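Cleaning an old chess set without ruining it
Posted 14 June 2023 in Hobbies and Games

I picked up a used chess set in December and the white pieces feel sticky. They are plastic, not weighted. Is dish soap safe, or will it dull the shine? The board has a few greasy marks too. 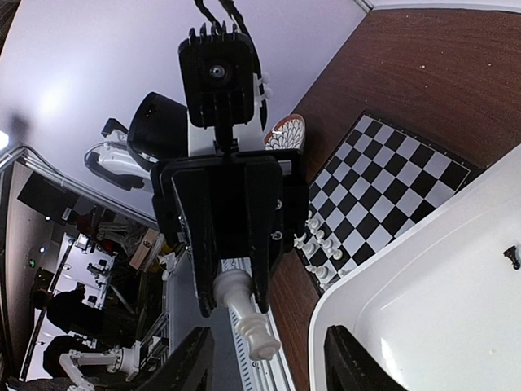 I also need to know if the felt on the bottoms has to come off first. I have 9 pieces with felt and the rest are bare.
– volden700

Ermelinda Antunes
Dish soap is fine on plastic. Use lukewarm water, a drop of soap and a soft toothbrush for the grooves. Leave the felt on and keep the water off it – a damp cloth is enough there. For the board, wipe it and dry it right away. 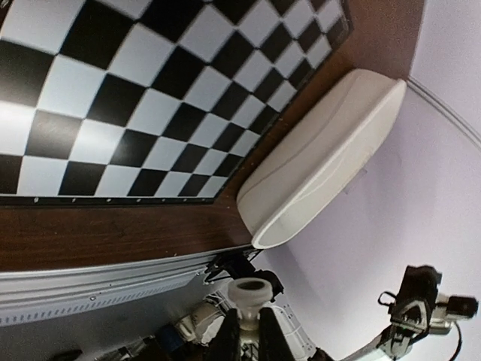
Black-and-white board on a wooden tabletop

Skip alcohol until you have tried it on the underside of a pawn. Some glossy finishes go cloudy.

cordeiro944
just buy a new set

asix1617
Soap worked for mine. Let everything dry overnight before you put it away. 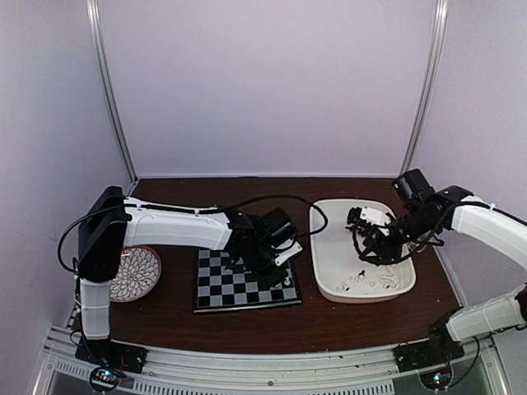
Keep the pieces out of the sun while they dry. A tray is handy so the pawns don't roll off. 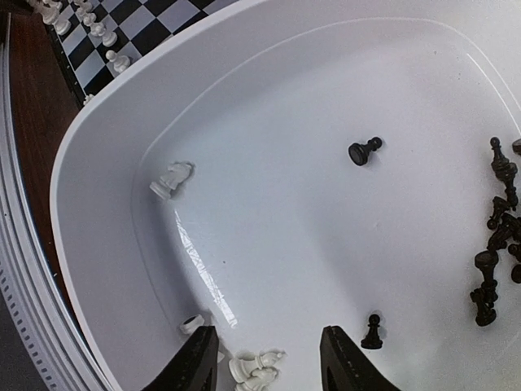 volden700 replied that the soap took care of the stickiness, but one felt came loose and needs gluing. Would white craft glue hold?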